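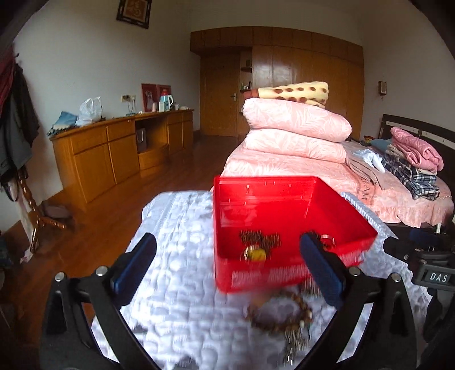 News from the Tapsell project

It has been a busy stretch for everyone on the Tapsell project, and we thought it was high time we told you how the home recordings are getting on. For those who have joined us lately (welcome!), Tapsell is our attempt at Zisik to teach a robot the small jobs of a household by letting people show it how they are done, in their own rooms and with their own belongings, using a gripper you hold and work yourself.

We began back in November with the remote control rig in the Tretham workshop, and very fond of it we are too, but it does ask a lot of a person. You sit at a desk, you steer an arm on the other side of the glass, and after an hour of it your shoulders let you know. The hand-held grippers have been a much happier business. You pick one up, you squeeze, the two blue pads close on whatever is between them, and the camera on the tool sees what the robot will one day see. Most of our demonstrators are comfortable with it inside an afternoon, and several have asked if they can keep going after tea!

The bedroom set is the one we are working through at present, and it is a lovely mixed bag: folded blankets and comforters, shirts in a stack, and the little things that live in boxes and on dressers. Beaded bracelets have given us the most to talk about. A folded blanket more or less stays where you put it, but a string of beads with a tassel on the end goes its own way as it drops, and a tipped plastic box may let go of one piece while the others stay put. We are asking demonstrators to tilt slowly, and to carry on as they naturally would if something lands in an odd spot. Please don't stop and start again. The robot needs to see the tidying up as well.

So far we have 500 recordings from 24 homes, each one checked by hand before it goes into Tindent, our training library. Checking is slow work and we are still 6 homes behind, so if you have sent us yours and heard nothing, do bear with us.

We would dearly like 5 more households for the next round, particularly any with patterned bedding or polished floors, as both are in short supply in the library. We bring the gripper to you, spend a morning showing you the ropes, and leave you to it for the week. If you fancy it, put your name down at the Tretham front desk or reply to this newsletter.

Posted 2/4/23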